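Hand-held grippers or leader arms for soft bags?
Forum: Teaching by demonstration

fikska_lab
May 22, 2025
Hello all. We want to teach our two-arm robot to take a wrapped snack out of a thin plastic bag and put it in a tray. Until now we used remote control with leader arms. After 300 demonstrations the policy still closes the jaws on air quite often. I think our operators do not feel the plastic, so they move too carefully and the robot learns to hesitate. Did somebody change to hand-held grippers for this kind of task?

Koltier
Yes, we changed in the winter. One operator needs roughly 30 seconds for one demonstration now, with leader arms it was much longer. Start position for the bag task, tray on the right:

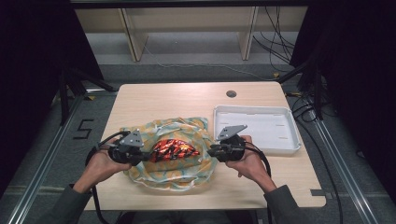 Re: Hand-held grippers or leader arms for soft bags?

pettigrew_m
I do not agree that faster is better. With hand-held grippers a person makes wrist angles that the robot cannot reach. We had to throw away 33 demonstrations from one afternoon for this reason. With leader arms you see the joint limit immediately.

Koltier
This is true, but you can check it by replay in simulation the same evening. We also ask people to keep the elbows low - it helps more than I expected.

Rillon
Watch your cables also. If they pull on the wrist, people start to turn the gripper in a strange way, and this goes into the data.

fikska_lab
Thank you. How much do you change the bag between demonstrations? Our operator Ezekiel Kapoor makes it flat every time, and I am not sure this is good.

Koltier
Please do not make it flat. Crumple it differently each time and turn the package too. We use 12 bags and change them often.

pettigrew_m
On this point we agree. I would still keep the leader arms for a small test set.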